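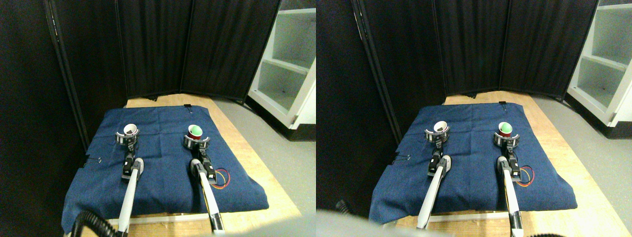
Violets are back, and I want all of them

My gran kept a tin of violet sweets in the glove box of her car, and for most of my life that was what I thought violet perfume was. Sweets. Old lady handbag, face powder, a hankie up the sleeve. I wouldn't have worn it if you'd paid me. Then last November I sat in a chilly room above a shoe mender's while Tatiana Bednárik handed me a paper strip, and I said "ooh, raincoat", and I've been a bit of a bore on the subject ever since.

Tatiana makes perfume under the name Evetach. She sells it from her own front room, more or less, and once a month in winter she runs an evening where you can come and smell the stuff the perfumes are made out of. I'd gone along for the rose. Everybody goes along for the rose, she told me, and then she made us wait until half past eight for it.

What she started with was violet leaf. If you've never smelled it, put the sweets right out of your mind. It's green and watery and a tiny bit metallic, like a snapped cucumber stalk or the inside of a greenhouse first thing in the morning. You need a heap of leaves to get hardly any of it and it's priced to match. A woman along from me said it smelled like the tap water at her old school and Tatiana wrote that down, because she'd been trying to find words for it for years.

The flower is another story

The flower part is where it gets odd. Hardly anyone makes real violet flower oil for perfume, as the yield is so mean and the cost so silly. The violet you smell in a bottle is nearly always built around ionones, a family of materials that chemists worked out how to make in the 1890s. Before then a decent violet scent was a rich person's treat. Afterwards you could get it in soap, in powder, in hair cream, and the whole of Europe went round smelling of it for a good twenty years. No wonder our great-grandmothers had some left over.

And then there's the vanishing trick. You sniff, it's there, lovely and sweet and woody. You sniff again and it's gone. A minute later, back it comes! I thought I had a cold. Ionones tire your nose out very quickly, and some people barely pick up one kind of them at all, so two friends can smell the same wrist and have a proper argument about it. My husband gets nothing from my favourite bottle except "pencil". I've decided that's a compliment.

Three to try (and one to sniff before you pay)

I have now spent more than I'd like to say, so you may as well have the benefit of it.

Evetach's own violet is the one I went home with. It's mostly leaf for the first hour, with a bit of something peppery, and then a soft flower underneath that feels more like clean skin than anything you'd eat. It came in at £88, and I stood on the stairs doing sums before I went back up for it. On a cold day it's perfect. In a warm office it goes a bit flat on me, and I top it up at lunch.

Haltia do a powdery one, and I mean properly powdery, lipstick and all. There's iris in with the violet, and the two get along so well because they share some of the same materials, so you can't really tell where one finishes. I wear it to bed. I know people who'd find that a waste but I don't get out much in the evenings and I'm not saving it for the cat.

The third is Quan, and it's the one I'd push on anyone who says they hate florals. Violet, leather, a dry sort of tea smell. My brother pinched it over Christmas and has since bought his own. Go easy, though. Two sprays on a jumper and it was still going when I got the jumper out to wash a week later.

The one to be careful with is anything described as "candied violet". Some of them are gorgeous for ten minutes and then it's nothing but sugar until you scrub it off. Get a sample first. I say this as the owner of a full bottle that now lives in the downstairs loo.

A word about the old bottles

Once you start looking you'll find that people collect this stuff very seriously. Peadar Ó Riain has 1,560 bottles, violet and otherwise, all written up in ledgers, and he let me spend an afternoon with them on condition that I wore nothing scented and didn't eat mints on the train. He keeps them in a back bedroom with the curtains permanently drawn. No heating, no sunlight, and never, he said, looking hard at me, the bathroom. (I have since moved mine. Not the candied one.)

I'd expected the old ones to smell better than anything made now and some of them did, a bit. Others had gone sour on top, a sort of nail varnish whiff. Peadar's advice is not to panic and not to judge from the neck of the bottle. Put a dab on paper, walk off, come back after 90 minutes. He did this with a little soliflore that I'd have poured down the sink on first sniff, and by the time we'd had our tea it was the loveliest thing in the room, all damp woods and face cream.

He buys mostly at house sales and he's firm about never paying for the box. I asked which one he'd save in a fire and he got quite upset and we talked about the ledgers instead.

How I wear it now

Violet is shy next to most modern perfumes, and the vanishing business means you're a terrible judge of your own. I used to keep spraying until I could smell it, and I apologise to everyone on the number 3 bus. Now I do one behind each knee and one on my scarf and leave it alone. The scarf is the good one. You forget all about it, then you turn your head at the crossing and there it is.

If you'd like to smell the raw materials for yourself, Kidex sell small kits by post, with violet leaf and a couple of the ionones already diluted, plus the paper strips. Label the strips before you dip them. I didn't, the first time, and spent an entire Sunday-roast's worth of hours trying to work out which was which while the potatoes caught.

Tatiana's evenings start up again when the clocks go back. She's promised mimosa this year, and I've asked for a seat near the radiator.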